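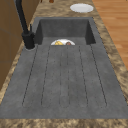

How to clean a composite sink and get rid of the white film

Dark composite sinks hide coffee and tea well and show hard water badly. The pale film that builds up on them is mostly minerals left behind when tap water dries, with soap and a little grease mixed in. It collects fastest in the basin and on a long, flat drainboard, especially on a matte charcoal-gray surface like the one shown. A plate left in the basin with food still on it, as in the picture, adds to the job, so scrape it and move it out before you start.

The method below is for granite and quartz composite sinks. It is not meant for enamel, copper or stainless steel. If you have the care sheet that came with your sink, read it first and follow it where it differs from this page.

What you need

Dish soap
White vinegar
Baking soda
A soft nylon brush and an old toothbrush
A non-scratch sponge
Two microfiber cloths
Paper towels

Skip steel wool, scouring powder and anything with a metal edge. Metal pads leave gray marks on dark composite that look like scratches and take longer to remove than the film did.

Step 1. Wash off the grease

Vinegar does very little to minerals that have a layer of grease over them. Squirt dish soap around the basin and drainboard, add warm water and scrub in small circles with the nylon brush. Work along the grooves if your drainboard has them, then go around the drain with the toothbrush. Rinse until the water stops foaming.

Step 2. Cover the stone next to the sink

If your counter is granite, marble or another natural stone, keep vinegar off it. It can dull marble quickly, and on granite it wears down the sealer. Lay a folded towel along each edge of the sink and wipe up drips with plain water as they happen.

Step 3. Soak the film

Mix equal parts vinegar and warm water. Lay paper towels flat on the cloudy areas and pour the mix over them slowly so they cling. On the walls of the basin, wet the towels first and press them into place. Leave them for 30 minutes. If they start to dry out, add more of the mix.

Never use vinegar with bleach or right after it. The two together give off chlorine gas.

Step 4. Scrub and rinse

Lift off the towels and scrub with the sponge while the surface is still wet. Most of the film should come away. For a ring that stays put, make a paste of baking soda and water, rub it in lightly with the toothbrush and rinse. Baking soda is mild, but it is still an abrasive – test it in a back corner first and use light pressure.

Step 5. Dry and check

Dry the whole sink with a microfiber cloth and let it stand for an hour. A wet sink always looks clean. If gray patches come back as it dries, repeat steps 3 and 4 on those spots only. Heavy buildup may need three rounds, and it is better to spread them over a few days than to scrub harder.

What about mineral oil?

Some people rub mineral oil into dark composite to deepen the color. It looks good for a week or so, then it wears off unevenly and holds on to soap. I stopped using it in January and the sink has been easier to keep clean. If you do use it, buy the food-grade kind, put on a thin coat and buff off all you can.

Keeping the film away

Rinse the sink after the last dishes of the day and wipe it dry. Don't leave a wet dish mat or sponge on the drainboard overnight. Where the water is very hard, do the vinegar soak once a month.

Last updated 12/3/25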